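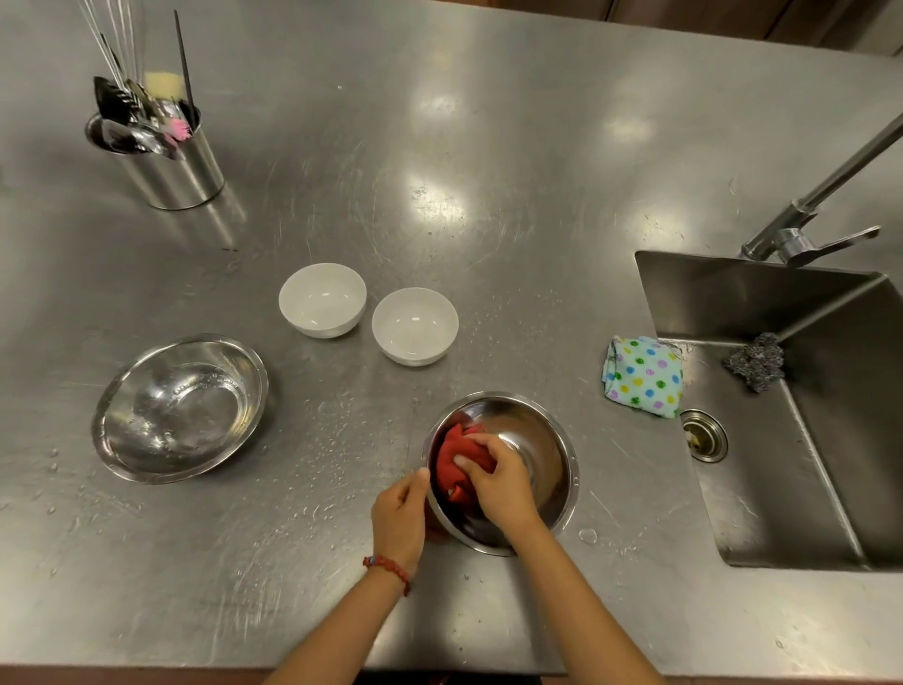
Wiping out a steel bowl with a red cloth.

The motion to leave the Gridel Union failed at 9:40 in the evening, by 98 votes to 117. The chamber in Skostau had 11 vacant seats, and the rules did not permit them to be filled before February.

The clerk entered the figures in the record and read them back. Under Article 6, a failed motion did not cancel the notice of withdrawal. The notice had been served two years earlier and would take effect on 7th July, a Saturday, when the customs office at Velau was closed. The clerk had pointed this out in a memo of 476 words. The memo had been received.

At ten the bishop's delegate asked for the floor. He was allowed four minutes - the standing allotment for clergy - and used three. He said the churches on both banks of the river had shared a prayer book since before the Union, and would the House please say which side was to keep the printing plates. The Speaker ruled that plates were movable property and referred the matter to the Lecomte Commission.

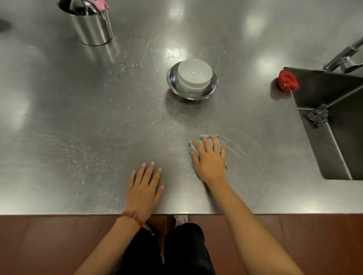

The clerk wrote that down too. The Commission already had 1,184 matters before it, and it sat on Tuesdays.

By midnight the members had gone. The clerk locked the record in the cabinet, then unlocked it and checked the division again. She had been baptized on the far bank. Her own vote, if she had held one, would have changed the margin to 18 or to 20. She initialed the page, put the key in its envelope and walked down to the bridge, where the guard asked for her papers for the first time.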